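News > Community > Arts and Collections

Lero picture loan scheme to reopen with 254 framed works

5 Sep 2021

The Lero Picture Library has confirmed that its lending service for homes, surgeries and care settings will reopen this month, with 254 framed works on paper available to borrow. The service has been closed since April while the collection was checked, cleaned and listed again.

Each work has been taken out of storage, its frame and front wiped with a soft cloth, and its condition entered in a new register. In all, 715 items were examined, of which 166 require new frames and will be offered at a later date. The remainder will stay in the store at Bruvow.

The collection consists mainly of small drawings and prints of plants, leaves and birds, and was given to the library by the Toivonen bequest. Cleaning was carried out at the library's Dritau rooms.

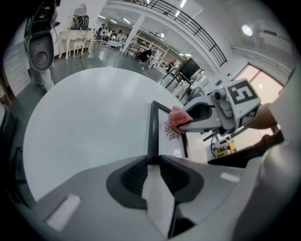
Borrowers may keep a work for up to 200 days. They are asked to dust frames with a dry, soft cloth only, and to avoid sprays and polishes. Works should be kept out of direct sunlight and away from radiators.

Applications may be made in person at the Dritau rooms or by post. Existing members need not register again.

ENDS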